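Retov two-arm bench kit - anyone bought one?

Forum: Small Workshop Automation
Thread started in March, 14 replies (oldest first, off-topic ones hidden)

pcb_gran
Looking at the Retov kit for our repair bench at Estholm. Two arms, tool grippers, a head camera and the teaching software. We do short runs of little control boards, plastic cases, a few screws each. Never more than 500 of anything. Salesman says one person can teach it a job in a morning. Is that true or is that salesman true

tallow77
salesman true

DMaurya
Got one on hire from Priltska, two months in. Quick version:
Arms good. Software fine once you stop fighting it. Tool grippers are the bit to think hard about. Swapping the tool in the grip by hand is fiddly, and if it goes back a hair off, the tip is off as well and you reteach the last bit of the move. Did that 10 times the first week.
Support answers the phone. Manual is rubbish.
Devendra

pcb_gran
Thanks, useful. How off is a hair? Our screws are tiny

DMaurya
Enough to miss a small screw head. Fine on anything chunky. We put a stop collar on the driver and it got a lot better. Stuck one up from our bench so you can see the size of it next to boards and a case.
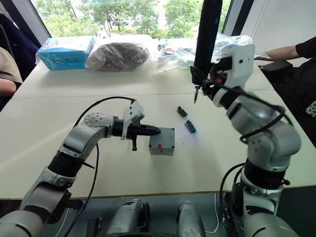
Left arm aimed at the small grey box, driver over by the boards

Table is a plain white one, nothing special. Do NOT do what we did first and put it on a trestle, it wobbles when both arms go at once.

Marty
Cables would bother me. That loop by the left arm is going to catch on something sooner or later. Had the same on a different make, pulled a plug half out mid job and we spent an afternoon blaming the software.

DMaurya
Fair. Not caught yet but I do watch it. Clips in the box are useless, use your own ties and leave slack at the elbow. Too tight is worse.

oda_a
Going to disagree with Devendra on the software. We had ours on trial and sent it back. Teaching one arm, fine. Teaching two so they don't get in each others way, not fine. It would stop dead whenever they came near and the message just said "check path". Check it for what?? No jigs in the kit either, so small boards slide about when the driver presses down. For that money I want a jig.
Oda Amundsen, Estholm side too as it happens, pcb_gran, message me if you want to hear the long moan

tallow77
jigs are always extra. always

oda_a
Then say so on the price list.

DMaurya
The stop thing was the old version. Update came at the start of the month, now shows you which joint is the problem. Still stops too early for my taste but at least you know why. Agree about jigs. We cut our own from scrap, took an evening.

oda_a
Didn't have the update then. Might have kept it. Might not.

Marty
Q for either of you, can it do the whole job? Board in, screws in, lid on, next one. Or is someone stood there feeding it

DMaurya
Someone's there. We load by hand and it does the screws. I've not tried the full run and wouldn't promise it to a customer. Priltska will tell you it can, ask them to show you with YOUR parts, not theirs.

Marty
So it's an expensive screwdriver

DMaurya
An expensive screwdriver that doesn't get a sore wrist. My last lad did a full day of those by hand and couldn't hold his tea.

pcb_gran
Sore wrist is why I'm asking tbh. Mine's had it. What about bags? Half our parts come in clear plastic and I don't fancy unwrapping everything first

oda_a
Unwrap first. We tried a bag once and the camera kept losing it, shiny stuff. Gripper grabbed the plastic and the part stayed put. Maybe others have had better luck.

DMaurya
Same, unwrap first. Bags live at the back of the table, out of reach, arms never go there.

kestrel_bob
Anybody know if the hire price comes off if you buy? Website says "ask us" which I hate

DMaurya
Some of it does if you buy inside the hire period. Get it in writing, first chap I spoke to said all of it and the second said no such thing.

pcb_gran
Right. Plan is hire not buy, own jigs, solid table, own cable ties, and take a tray of our boards to the demo. Oda I'll message you for the moan. Will report back if they let me near it

tallow77
bring the tiniest screws you've got

pcb_gran
Oh I will. Got some that came out of a hearing aid

Marty
Ask about spare tips as well, what they cost and how long they take to come. We waited weeks on the other make

DMaurya
Spare tips are ordinary ones, any tool shop. Gripper fingers are not, those come from Retov only. Order 2 sets with the hire.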